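Hurer opens its training hall to visitors for the first time

November 2025 – The robotics company Hurer received its neighbors, suppliers and two school classes last week in the hall where it records the material for teaching its household robots. It was the first open day since the company moved into the former Teltent warehouse in June. According to the organizers, 126 people passed through the door, nearly double what they had expected.

The visit began with a short talk by Covadonga Pastor, who leads the recording team. She explained that her colleagues do not write a separate program for each task. A person holds a gripper in the hand, with a camera fixed on it, and does the task in the normal way, for example opening a door or putting an object on a shelf. The same movement is repeated many times, with small changes in the position of the furniture. Later, the robot learns from these recordings.

"We have now 43 tasks in the list, and 700 good recordings of the cabinet alone," said Pastor. "The cabinet looks easy, but a door moves in a curve, and the hand must follow this curve without pulling too strong."

After the talk, the visitors went in small groups to the recording corners. Iker Barrios showed them how to hold the tool and asked them to move slowly. Several of the students wanted to try again immediately after their turn. One of the teachers, Mojtaba Amini, said that he had imagined something with more screens and fewer pieces of furniture.
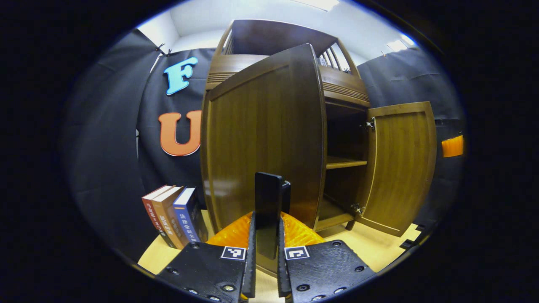 Pastor's team changes the corners often, so that the robot does not get used to only one room. The cabinet corner uses black cloth as a background, and furniture and small objects are exchanged between one series and the next. Much of the furniture is second-hand and was bought from Prarka, a shop in the same street.

In the afternoon there was also time for questions. Most of them were about prices and about jobs. Iñaki Cabello, the director of Hurer, answered that the company has no product for sale yet and that he prefers not to promise a year. He added that the team is looking for 2 more people for the recordings – experience with robots is not required, but patience is.

Hurer plans to repeat the open day next June. School groups can already write to the company to reserve a place.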